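This site uses cookies to remember your settings. By continuing you accept our cookie policy. OK

Filed under: Parish life > Writing and newsletters

How to write a short devotional column for your church newsletter

I have written the back-page column for our congregation in Usholm since March, and before that I only read such columns. English is my second language, so I had to learn slowly and make notes. These are the notes, put in order.

1. Choose one passage, and a short one. A single verse or a small parable is enough. If you take a whole chapter, you will spend all your space on telling the story again.

2. Read it aloud on two different days before you write anything. On the second day you often hear another word than on the first. Write that word at the top of your page.

3. Start with something from ordinary life. Last month I began with a bus from Trorent that did not come, and how I was angry with the driver before I knew the reason. Only after this I came to the verse about being slow to anger.

4. Keep the first paragraph under 80 words. Many of our readers look at the newsletter while they drink coffee after the service, and the letters are small.

5. Say "we" more often than "you". A column full of "you must" sounds like a school report. But do not hide in "we" when you speak about your own mistake. Then write "I".

6. Check the quotation letter by letter, and write which translation you used. I once mixed two translations in one sentence and received three polite notes.

7. Finish with a prayer of one or two sentences, or with a question to take home. You do not need both.

Our page has space for 470 words when there is no notice from the choir. I write a little less and leave the text for one night before I send it.
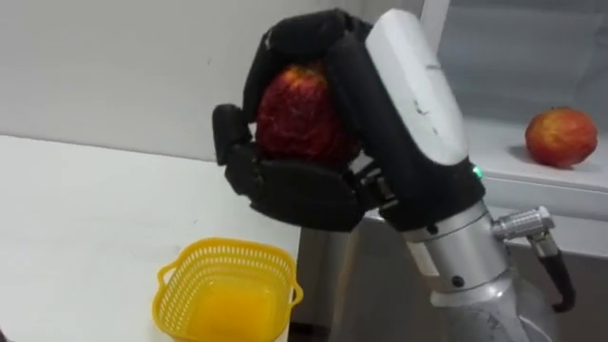
May I use the same passage that the minister preached on?

It is allowed, and some readers like it, but ask the minister first and take a different verse from the passage as your centre.

If you write for more than one congregation, as I do now for Usholm and Ustomwood, keep a simple list of the passages you have used and where. Mine is on paper inside the cover of my Bible.

Last changed: July 2022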